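Prikach Opens Second Drying Line for Rental Crates at Uddale

UDDALE, May 2019. Prikach, which rents reusable plastic crates to produce growers and packers, has put a second washing and drying line into service at its Uddale depot. The line raises the depot's capacity from 890 to 1,630 crates per hour.

The new line was supplied by Kastirero and installed beginning in January. It has a pre-rinse, a main wash, a final rinse and a drying tunnel. Crates enter upside down on a single conveyor and leave in stacks on a pallet. The existing line stays in use and will handle folding crates only.

Drying has been the slowest step at Uddale. Crates with vented walls hold water in the holes and along the bottom rim, and stacks that go out damp are rejected by many packers. The drying tunnel uses side-mounted air knives in place of the overhead fans on the older line. Air speed is set by crate type, and the operator selects the type at the infeed panel. 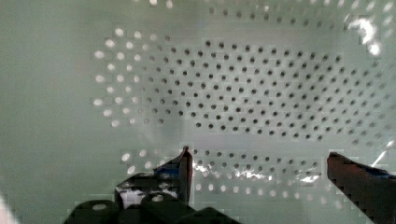

Final rinse water is filtered and reused in the pre-rinse stage. Prikach expects fresh water use per crate to fall by some 31 percent compared with the older line, based on meter readings taken during commissioning. Detergent dosing is controlled by conductivity, and dosing records are kept with each batch report.

"Growers were asking for earlier pickup times in the berry season, and drying time was what held us back," said Prasert Khunthong, operations manager at Prikach. "With the second line running, most orders placed before noon can be loaded the same afternoon."

Batch reports will be available through Ongart, the company's online ordering system. Each report lists the wash temperature, rinse temperature, line number and pallet labels. Customers with a current account do not need to register again. Reports for crates washed on the older line will be added later in the year.

Rental rates and deposit terms are unchanged. Crates should be returned empty, with labels removed, and sorted by size. Mixed pallets are still accepted but are subject to the sorting fee shown in the rate sheet.

Prikach supplies vented, solid-wall and folding crates for fruit, vegetables and herbs. Depot hours and the current rate sheet are available from the Uddale office.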